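Reading your meter and trimming standby load

October
By the Memthorpe Household Desk
Print | E-mail
14 shares | 2 comments

A standby check needs a meter you can read and an evening when the oven, washing machine and immersion heater are off. Note the reading at 9 pm and again at 7 am. The difference, divided by the hours between, gives the overnight load in kilowatts. Multiply by 1,000 for watts.

In a two-bedroom flat at Faderell the first result was 121 watts with everyone asleep. The fridge accounted for part of it. The rest was a television box, a printer, a games console left in rest mode and five chargers.
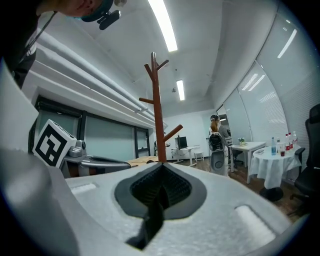
Switch off one item per night and repeat the readings. Testing several at once saves time but does not show which one is drawing the power. A plug-in meter is quicker, although the cheaper models are poor below 2 watts.

Put the television, box and speakers on a single switched extension lead. Leave the router and the freezer on their own sockets. Do not run heaters or kettles from the same lead.

Set the fridge to 5 degrees and check it with a thermometer on the middle shelf. Dial numbers differ between makes and are not temperatures.

On a two-rate tariff, take both registers each time. Some meters show the night rate first, so copy the register label down with the figure.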